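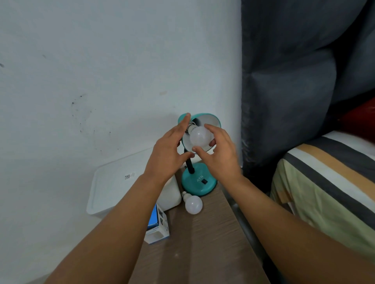 Killian Besson
A thread on desk lamps, for anyone else who has been reading by the light of their own phone since September.

1/ The teal lamp came from a house clearance in Wotbridge. It has ATN on the base in raised letters. I have searched for ATN and found a news channel and a firm that does gearboxes. Neither wants to discuss lamps.

2/ Buying a bulb used to involve saying "sixty" to a man in a brown coat. Now there are lumens, kelvins, two sizes of screw and a bayonet that fits everything in my mum's house and nothing in mine.

3/ First attempt: bulb in, switch on, room lit like a dental surgery. I could see every crumb I have ever dropped. I took it out after one evening and put it in the cupboard under the stairs, where at least the hoover will feel examined.

4/ Went back to the hardware shop on Nwankwo Street. Asked for "warm". Was asked how warm. Said "like toast". Was sold a frosted one and, I think, pitied.

5/ Practical bit. Pull the plug out first. Let the old bulb cool. Tip the shade back so you can see the socket, steady it with your spare hand, then turn the bulb until it's snug and stop there. Bendy-necked lamps will try to leave while you do this.

6/ Check the most the lamp is meant to take, too. The old filament one I'd been using was 100 watts, in a metal shade, six inches from my ear. Explains the ear.

7/ Several of you want to know where the switch is. On the base, small, black, to the right of the lettering. I spent a week feeling along the flex for it in the dark.

8/ 86 replies telling me to get a smart bulb. I don't want to install an update in order to read in bed.

9/ Iver has asked whether the dental surgery bulb is going spare. It is. Bring sunglasses.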